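Skenden Work Table, White Top

Print this page | E-mail to a friend
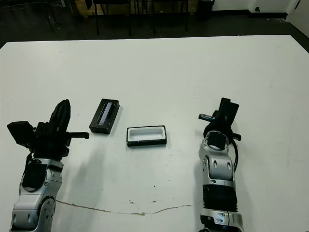 The Skenden is a large table for people who need a wide, clean surface and nothing else on it. It has no shelf on top, no drawer under the edge and no holes in the surface. We made it first for the packing room of our shop in Curnosport, and later customers asked if they can buy the same one.

The top is white and straight on all sides. On a white top you find small parts quickly, and a dark box or a tray is easy to see from the other end of the room. The color also shows dirt early. Some customers do not like this. We think it is better to see the dirt and wipe it than to discover it later on the goods.

Size and weight

The top is 100 cm deep. Please measure your door before you order, as the top comes in one piece and cannot be folded. The frame comes in a second carton. The complete table weighs 40 kg, so two persons should carry it.

Assembly

You will need the key that is in the carton and a level. There are 17 screws, and one of them is a spare. Put the top face down on a blanket, fix the frame loosely, turn the table over and only then tighten everything. If you tighten too early the legs can stand a little crooked. Each foot can be turned by hand for floors that are not flat.

Cleaning

Use warm water and a soft cloth. Dish soap is fine. Please do not use steel wool or powder cleaners, they leave gray marks which stay. For tape glue, put a little cooking oil on it, wait some minutes and wash with soap.

Trays for the table

Many customers work with shallow open trays, and we also find this practical. Small things stay together and you can move them all when you want to clean. Trays are not included with the table. The Govcombe tray set is sold separately and has its own page.

Ordering

Order number 316. The table is made for us by Hegazy, and they also keep the spare feet and screws. If something is missing from your carton, write to us with the order number and tell us which part, and we will send it without cost. Delivery is to the first door at street level. For delivery to an upper floor please ask us before you order, the price depends on the stairs.

Tables ordered in April are sent in May, when the next tops are ready.

Shared 17 times | 2 comments

Print this page | E-mail to a friend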